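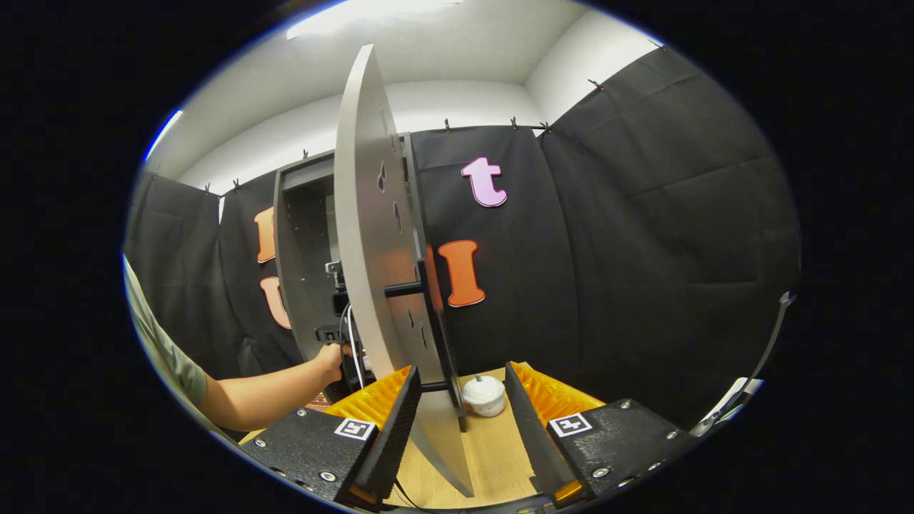
Black Curtain Room Lining: Frequently Asked Questions

Updated 11/8/22

What is in a standard Brindero lining set?

Four black fabric panels, the rail, the wall brackets, the end stops and a bag of gliders. Screws for wood studs are included. Anchors for masonry or hollow drywall are not.

Do all the panels have to be the same width?

No. We cut each one to your measurements. Many rooms end up with one wide panel on the longest wall and narrower ones on the others. The room at the top of this page has its largest panel on the right side.

Where does the rail go?

Near the top of the wall. Leave at least 3 inches between the rail and the ceiling so you can reach the gliders. If you have a sprinkler head or a vent close to the wall, send us a photo before you order.

Can I mount the rail to the ceiling?

Yes, with the Cordier bracket, sold separately. Give the drop from the ceiling to the floor on the order form and check the box for ceiling mount. The panels are cut to a different length.

My panels have creases. Are they faulty?

No. They are shipped folded, and the fold lines show for a while after hanging. You can see creases and folds in the large panel in our photo too. Most will drop out by themselves. For the rest, use a garment steamer on the back of the fabric. Don't use a dry iron.

How do I measure?

Measure each wall at rail height, then add 13 percent to the width if you want the panel to hang with some fullness. Leave it off if you want the fabric nearly flat. For the drop, measure in 3 places along each wall and write down the shortest number.

Will light come in between the panels?

A little, at the joins. Overlapping the edges by 4 inches is enough for most rooms. There is also a hook-and-loop strip for closing the join completely, but it has to be sewn on before shipping, so ask for it when you order.

Do you line the door wall?

Only if the door opens outward or you are happy to slide a panel aside each time. The panel over a door must never be fastened shut.

Can the fabric be washed?

Cold water, gentle cycle, one panel at a time. Take the gliders off first. Hang the panel back on the rail while it is damp. The Nulleo fabric is heavier and should be vacuumed with a brush head instead.

Is it soundproof?

No. It takes some echo out of a hard-walled room, but you will still hear the hallway.

Can I get a sample?

Yes. We mail swatches of both fabrics at no charge. Look at them under the lights you will be using, as the two blacks differ slightly.

How long does an order take?

Stock rail is sent the next business day. Cut panels take longer, and we email a ship date once the measurements are confirmed. Rails over 40 feet in total go by freight.

What if I measured wrong?

Panels that are too long can be sent back for hemming. You pay shipping one way. Panels that are too short can't be fixed, and custom cuts are not refundable.

Who do I contact?

Measurements and drawings: Yaqin Yuan. Orders and shipping: Pascal Leclerc. Please include your order number in the subject line.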